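# Stanitz baskets and trays: object notes

Last updated: 2024-03-30
6 comments · 52 shares

This folder holds the object notes for the Stanitz set of household baskets and trays. The notes cover what each thing is, how it was measured, which words we use for it and how it should be looked after between uses. It is meant for people who need to find a basket in the list, or add one, without having to ask.

The set was started by Dörte Eichhorn and is kept up by Hamdia Tufa. Questions about wording go to Hamdia. Questions about where a basket is at the moment go to the shelf book, which is on paper and lives by the door.

## What is in the folder

- `objects.csv` has one row per object
- `words.txt` is the list of weave, rim and shape words allowed in `objects.csv`
- `care.md` has the cleaning and storage notes in longer form
- `old/` holds the first version of the list, before the shape words were changed

The file in `old/` is kept for reference. Please don't edit it. Some rows in it use "tray" for anything with low walls, and those rows don't match the current list.

## What counts as a basket

A basket here is any open container with woven walls. It may be round, oval or rectangular. A tray has a solid floor and a wall lower than a thumb's length. This is not a very exact rule, but it has settled most of the arguments. Plastic tubs with a printed weave are not in the set. Lidded baskets are in, and the lid gets its own row with the same number and an L after it.

Bread baskets, letter baskets and bathroom baskets are not separated by use. The Purken list did it that way and it caused trouble, as the same basket turned up in two places under two names. Use goes in the `notes` column if anybody knows it.

## Columns in objects.csv

- `number`: given once and never used again, even if the object leaves the set
- `kind`: basket, tray or lid
- `shape`: from `words.txt`
- `length_mm`, `width_mm`, `height_mm`: outside measurements, whole numbers
- `colour`: plain colour words, two at most, the main one first
- `rim`: braided, wrapped, folded or plain
- `wall_weave` and `floor_weave`: from `words.txt`
- `condition`: good, worn or damaged
- `notes`: free text, no line breaks

Leave a cell blank if you don't know. Don't write "unknown" or a dash, as both have been read as real values when the file was sorted.

## Measuring

Put the basket on a flat table with plenty of space on each side. Measure length and width across the top, from the outside of the rim on one side to the outside of the rim on the other. On baskets with sloping walls the top is wider than the base, and it is the top we want. Height is from the table to the highest part of the rim, handles left out.

Take the measurement twice and write down the larger one. Woven things give a little under a tape, so don't pull it tight. For an oval basket, length is the longest line you can find and width is taken at right angles to it.

## Describing the weave

The wall and the floor are recorded separately. They are quite often different, and a single `weave` column was the main fault in the first version. The apparently rectangular basket with the thick twisted braid along its rim has small, tight strands on the inside of the wall and a coarser pattern on the floor. Under the old column it could have been entered either way.
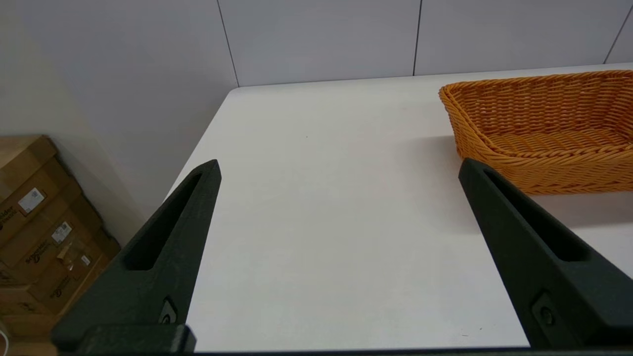

Joelle Qaisi wrote that she would go further and split the wall into inside and outside as well. Her point was that on some baskets the outer face looks like a different weave altogether, and a person searching the list for "diagonal" would miss half of them. She also asked whether "coarse" and "tight" could be given a number, say strands to the centimetre. Gadisa Negussie answered that he had tried counting strands on the Adugna baskets and got a different figure on every side.

For the present the columns stay as they are. If the outside of a wall differs clearly from the inside, record the inside in `wall_weave` and put the outside in `notes`, starting with the word "outer". That can be turned into a column later on.

Colour has a similar rule. Record the rim and outer wall together as the main colour. If the inside is plainly darker or redder, add it as the second word. "Orange brown" and "brown orange" are both allowed and do not mean the same thing. "Natural" was removed from the word list in March, having been used for everything from straw to dark willow.

## Care

Brush woven baskets with a soft, dry brush, inside first. Go along the strands. A braided rim holds crumbs and dust in the turns and wants a smaller brush; an old toothbrush is fine. If a basket needs more than that, wipe it with a cloth wrung out hard, then stand it somewhere airy until the next day. Keep it away from radiators.

Do not stack baskets more than 2 high. Flat, wide ones lose their shape soonest, and the long sides bow outwards. Put a sheet of card between them if the upper one has a rough base.

Loose ends may be tucked back but not cut. If a strand has broken, set `condition` to damaged and say in `notes` where the break is, counting from the corner nearest the number label.

## Known problems

- Several trays from Henavis have the same measurements and may have been entered twice. The labels have come off, so this can't be settled from the list.
- Heights in the oldest rows include the handles. Tsehay Admasu is going through them and marks each corrected row with "h ok" in `notes`.
- Two shape words, "rounded rectangle" and "rectangle, round corners", are both still in use. Use the first.
- Lid numbers are missing their L in a few rows. Sorting by `kind` will show them up.

## Adding an object

Take the next free number from the shelf book and write it in there first. Tie the label on under the rim with thread, never tape. Fill in the row, save the file as plain comma-separated text and tell Hamdia, who checks the wording before the new row goes into the main copy.

Labels are in the tin on the second shelf. The roll came with 3,000 on it, so there is no need to reuse old ones.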